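Ovidura plug-in check after a host upgrade – checklist with comments

Workstation: print room PC 2
Host application: Cumora, upgraded in October
Checked by: Leszek Wróbel
Comments read by: Magnus MacLeish

Before starting

[x] All print queues paused and empty
[x] Cumora closed, including the little helper in the system tray
[x] Signed in with an administrator account
[x] Settings folder copied to the Golent share

Comment: The copy went through in one go, more than 1000 small files. I love that the settings are plain files now – you can open one and read it! Last year we had to photograph the dialogs.

Removing the old plug-in

[x] Old entry removed in the Ovidura plug-in manager
[x] Old plug-in folder deleted from the Cumora program directory
[ ] PC restarted
[x] Export menu opened to confirm the old entry is gone

Comment: Restart left unticked on purpose. I signed out and back in and the menu was clean, but the manual asks for a full restart, so I'll do one at lunch and tick it then.

Comment (MM): Please do. The Bachmann machine looked clean too until somebody restarted it and got both entries back.

Installing the new one

[x] Installer run from the local disk
[x] Custom install chosen, only Cumora ticked
[x] Install path matches the path shown in Cumora under Program Info
[x] Plug-in manager shows the new entry in green

Comment: The installer found Cumora all by itself this time, second folder and all. Such a nice change – I had the path written on a sticky note ready to paste in and never needed it. Build number on the green entry is 2535, same as on the other PC.

Permissions and safety of the shared folders

[x] Operators can read the preset folder
[x] Operators can't write to the preset folder
[ ] Guest account removed from the hot folder
[x] Antivirus exclusion limited to the spool folder

Comment: The guest account is still there. I can see it but can't remove it from this PC, it has to be done on the server. Magnus, that one is yours!

Comment (MM): Got it. Leave the box open until I write back.

Test export

[x] Single page sent to the queue, size correct
[x] Long banner sent, 2000 mm, no scaling
[x] Spot color names carried over
[x] Page with three placed photos sent, photos in order
[ ] Same page sent from an operator account

Comment: The banner came through at full length on the first try and I may have cheered a little. Spot names are all there, even the ones with slashes in them, which used to turn into underscores. The preview in the queue is quick, and zooming in no longer redraws the whole page (so good). Operator account still to do, I need Magnus to reset the password first.

Still open: restart, guest account, operator export.

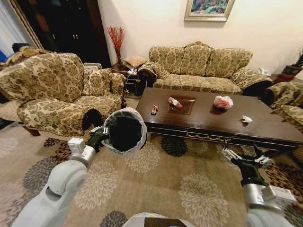
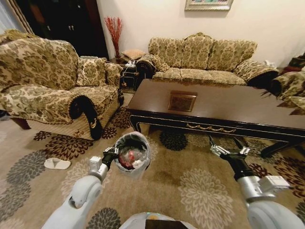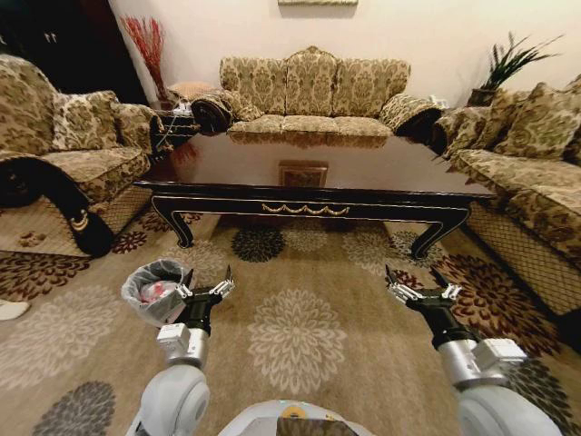 Top to bottom: table and bin; bin over the rug; sofas in damask fabric.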